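Zitorstead Student Robotics Club Opens Its Home Gripper Project to New Members

ZITORSTEAD, September 7, 2020 – The Zitorstead Student Robotics Club is pleased to announce the second season of Nokach, its student project about teaching robots to handle ordinary household objects. Registration for new members is open from today, and the club has 24 places for students of 14 years and older. No earlier experience with robots or with programming is required.

Nokach was started in February by a small group of students who wanted to continue after their first robot arm competition. In that competition the arm had to lift wooden cubes of equal size and put them on a marked square. The students did well in this task, but they noticed that the same arm could not lift a spoon from a table. The new project was born from this difficulty.

The method of Nokach is simple to explain. The student holds a gripper in the hand and does a task with it, for example taking a utensil out of a holder and putting it back again. A camera on the gripper records the movement. Later the recordings are sorted, labelled and used by the students to train a small program, which the club calls Fosel. In the coming season Fosel will be tested on the club's own robot arm for the first time.

"At the beginning we believed that the program would be the hard part," said Mackenzie MacPherson, who leads the project. "Then the students tried to take a thin stick with a gripper, and they needed several evenings only for this. Your own fingers do so many small corrections and you never think about them. With a gripper you must learn them again, slowly, and I think this is the best lesson of the whole course."

The work is done in homes as well as in the club workshop. The club decided for this because a workshop table is always the same, and a program which has seen only one table is easily confused by another one. At home there are patterned cloths, daylight from the side, shelves, bags and furniture, and all this is useful for the training.

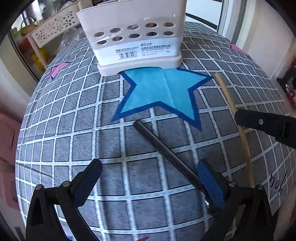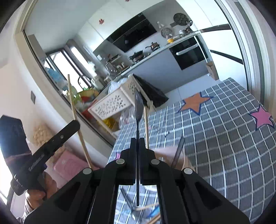
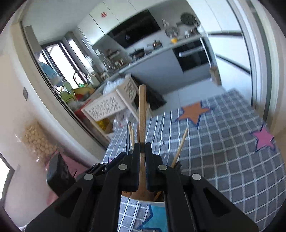 Work at hand in the Nokach project, with the black hand-held gripper and thin household objects.

Each student in the new season will complete 160 short recordings, divided over 10 work sessions. The first two sessions are for practice only and the recordings from them are not used. After this the students work in pairs. One student holds the gripper and the other keeps the written log, and they change places in the middle of the session. In the log they write the name of the task, the start and the end of each attempt, and if the object was dropped. Dropped objects are also kept in the collection, with a separate label, and the students are asked not to delete them.

The tasks for this season are in three groups. The first group is picking up long and thin objects, such as sticks, skewers and brushes. The second group is placing these objects into a holder and removing them. The third group is new and it was proposed by the students themselves: passing an object from one gripper to another. For this last task the pairs will need some patience, and the club has planned more time for it than for the other two.

Besides the recording work there will be evening lessons on the mechanical side. The students will take a gripper apart, learn how the linkage moves both fingers together, change the finger pads and compare how different surfaces hold the same object. The lessons on programming start from the beginning and use only free software. Students who already know some programming may join the Fosel group directly after a short talk with the project leader.

The season will finish with an open competition between the pairs, the Bianchini Cup, named after the street where the club has its workshop. Every pair will receive the same set of household objects, which is not shown to them before, and will have 6 minutes to move as many of them as possible into a holder. The programs trained by the students will try the same task on the robot arm, outside of the ranking. Families and friends are welcome to watch.

"I do not expect that the arm will win against our students this year," said MacPherson. "I would be glad if it takes one chopstick and does not throw the holder from the table. The students are more optimistic than me – we will see who is right."

Participation is free of charge for members of the club. Grippers are lent to the students for the whole season and must be returned clean and with all screws. Students who record at home need the written agreement of a parent or guardian, and they are asked to remove letters, photographs and other personal things from the place of work before they start.

Registration forms are available at the club workshop and from the science teachers of the schools in Zitorstead. Places are given in the order in which the forms arrive. Teachers who would like to visit a work session with their class can also write to the club, with the number of students and the preferred month.

About the Zitorstead Student Robotics Club

The Zitorstead Student Robotics Club offers courses and projects in robotics, electronics and programming to school students of the town and the villages near it. The workshop is open on school days in the afternoon.

Press contact: Mackenzie MacPherson, Nokach project, Zitorstead Student Robotics Club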